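Stainless Pans and Hard Tabletops: Wiping Down and Drying
Tip sheet 27, revised June 2025

Water left on stainless steel evaporates and leaves its minerals behind. The white film on a rim is usually calcium. It is harmless, but each layer makes the next one harder to remove.

Cloth. Use undyed cotton, flat weave, hemmed on all four sides. Terry loops catch on rivets and handle brackets. Wash new cloths twice before first use and skip the fabric softener, which coats the fibers and cuts absorbency. The Weldu flat cloth and the Studov bar towel both meet this. Discard any cloth that sheds threads into the cookware.

Order of work. Wipe the interior first, then the rim, then the outside wall, and the base last. Refold to a clean face between the rim and the outside wall. A sloping rim should be wiped along the curve in one continuous pass. Short strokes across the slope leave streaks that show up under side light.

Dark interiors. Test residue with a fingertip before scrubbing. If it feels smooth, it is probably heat discoloration or a coating and should be left alone. If it feels rough, it is carbonized food. Cover with water, add a tablespoon of baking soda, simmer for 7 minutes and let it cool in the pan. Do not use steel wool on a coated interior.

Loose bits. Crumbs and small food scraps should be lifted out before the cloth goes in. Dragged under pressure, dried scraps can scratch.

Tabletop. Gray reflective surfaces show smudges more than scratches.
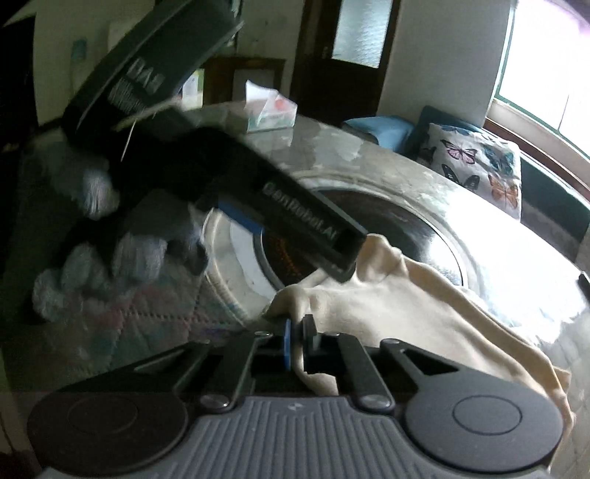

Work toward the window so the glare falls on the part not yet wiped. Apply cleaner to the cloth and keep it off the table itself, where it pools under the pan. Zernura neutral cleaner at the label dilution is sufficient. Finish with a second, dry cloth.

Hanging cloth. A corner that drapes over the rim will wick moisture onto the table. Gather the slack into the palm or fold the cloth in quarters.

Storage. Pans go on the rack upright until the base is dry, then nest with a sheet of paper between them. Jikari rack liners, part 2128, fit the wide shelf. Part 211 is the narrow one and will not fit.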